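Thu 21 March

I lost a good part of an afternoon to a bath towel last week, so this month's page is all about grippers and soft things. If you've got one of these for picking up and sorting (ours is a Plunda, but I don't suppose the make matters much), you'll probably meet the same fault sooner or later.

What happened was this. I was grabbing bits out of a bag, quite happily, and the jaws went in for a squashy toy and came back out with a towel. Fine, I thought, I'll just open them. They opened on one side and not the other, and up came 637 on the little screen, which according to the booklet means "jaw position lost" and according to me means a loop of towelling has gone round a pivot. I pulled. Please don't pull! All I did was draw the loop in tighter, and then the jaw let go all at once and snapped shut a whisker from my thumb.

## Getting a snagged jaw free

Switch off first. Properly off, at the plug, with your fingers nowhere near the jaws until you've done it. Then take the weight of whatever is hanging and push the fabric back towards the jaw so there's some slack. A crochet hook is lovely for this. Small scissors if you must, but snip the loop and leave the rest of the towel alone (one missing loop won't run, I promise).

Do have a look where the cable is before you start poking about. Mine is the curly sort and the coils are very good at hiding a thread.

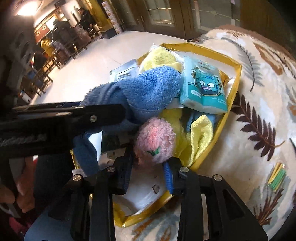
*Going into the yellow tote for the pink plush, with the blue towel over the left jaw.*

A full bag is the hardest place to work, I find. Everything is on top of everything else and the jaws will take a fold of cloth along with whatever you were after. What I do now:

- Lift towels and microfibre cloths out by hand and do them separately.
- Go straight down and come straight back up. Dragging sideways is what winds the loops on.
- Stop as soon as the jaws feel stiff, even if you've nearly got it.
- Run a fingertip over the screw heads once the power's off. A proud one will catch on anything fluffy.

I also turned the grip setting down from 200, which is how it came, and it still holds a plush toy perfectly well.

## Lap work

Sorting on a blanket over your knees is much comfier than kneeling on tiles, and you can see what you're doing. Packets are a different nuisance altogether, though. They slide, the jaws close on air, and then you have another go with your other hand in the way. I now insist on hands clear before the jaws move, and that goes for wristbands and dangly cuffs and jacket toggles too.

Clear wrappers want picking out first. A scrap of one got folded in behind a finger pad on ours in October and the grip was slippy for ages before I spotted it.

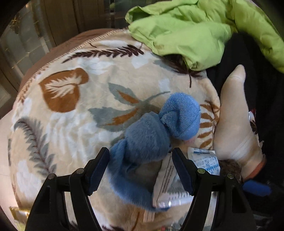
A reader wrote in to disagree with me about the crochet hook, saying it scratched the pads on theirs and that a wooden cocktail stick does the job just as well. They also said to wait a full 2 minutes after unplugging, as their jaws had given one last twitch when they thought it was all over.

I've tried the cocktail stick and it's good on loose loops, though mine broke on the tight one, so have a few handy and mind you fish the broken end out. The waiting I'm adding to my own list straight away.

## If the code won't clear

Open the jaws as far as they'll go by hand, still unplugged, then close them gently and plug back in. If 637 comes up again there's fluff in there somewhere. I used an old soft toothbrush, dry, and worked it round each pivot. No oil! I tried a drop and it collected more fluff than it shifted, and left a mark on a cream blanket that I'm still trying to get out. Washing-up liquid and cold water so far, with a second go planned for the weekend.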